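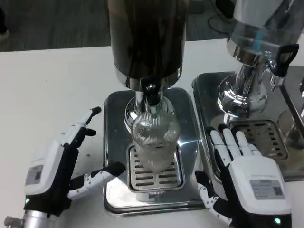 Nele Ruppert keeps three monitors on her desk in Ellerton, and none of them match. One is old and squarish, one is wide, and the third is turned on its side and leans a little to the left. When I sat down with her to talk about Skostport, the window manager she has been writing since she left her job at Hollmann, she unplugged all three from her laptop before she had even finished saying hello.

"Watch," she said, and plugged them back in, in a different order.

Her mail went back to the tall screen, the browser to the wide one, and a little music player settled into the bottom corner of the squarish one, where it had been before. It took maybe a second. I have been carrying a laptop between home and office for years, dragging the same windows to the same places every single morning, and I'm afraid I made her do it again.

Skostport remembers where your windows were for each set of screens you use, and puts them back when it sees those screens again. There is more to it than that, but Ruppert is firm that this is the part people should care about. "I had a version with a lot of keyboard tricks in it," she told me. "You could throw windows around like pancakes. I loved it, and my mother couldn't figure out how to quit it."

The hard part, she says, is knowing which screen is which. You would think a monitor would simply say its name when you plug it in, and most do, but two of the same model can look like twins from the computer's side. In a home office that rarely matters. At Danmont, the design studio that was her first real customer, every desk had a matching pair, and for the early testers left and right kept trading places.

"Frauke Voß wrote to me from there, very politely, that she had started sitting on the other side of her desk," Ruppert said. She laughed, and then she looked a bit pained. "That was a bad week. I went home and wrote down everything I could think of that might tell two identical screens apart. The port, the dock, the order they wake up in. Then I tried them all, and most of them lied to me at some point."

What she ended up with is a kind of scoring. Skostport gathers whatever small clues it can find and picks the likeliest match, and if it can't decide, it asks you, once, by putting a big letter on each screen. She resisted asking for a long time – it felt like giving up, she said – but Reinhold Lindemann, who handles the support mail and has had to answer 1803 messages so far, talked her into it over a very long lunch.

I asked what people write in about. "Docks," she said right away. "Docks and sleep." A laptop goes to sleep with two screens attached, gets carried off to a meeting, wakes up with none, and comes back to find everything piled up on the little built-in display. Skostport now waits a moment before it moves anything, so that a slow screen has a chance to show up. The wait was the subject of so much fiddling that she finally made it a slider, and she still isn't sure that was right.

She showed me her test file, which I found oddly moving. It holds 341 saved layouts sent in by users, with the window titles stripped out, and every new build has to get through the whole lot before she lets it go. Maarja Org, one of the earliest testers, sent a layout with 10 calculator windows lined up along the bottom of one display. "I never asked," Ruppert said. "But they go back in the right order!"

The next version, due at the end of April, will let you share a layout between two computers, so a desktop and a laptop can agree on things. It will also drop the menu bar animation, which a few people loved and which kept waking up older machines. She seems a touch sad about that one.

Before I left I asked whether she would ever buy three matching monitors, now that the twins problem is mostly behind her. She thought about it for longer than I expected, nudging the tall one upright again with one finger. "I'd have to redo my layout," she said.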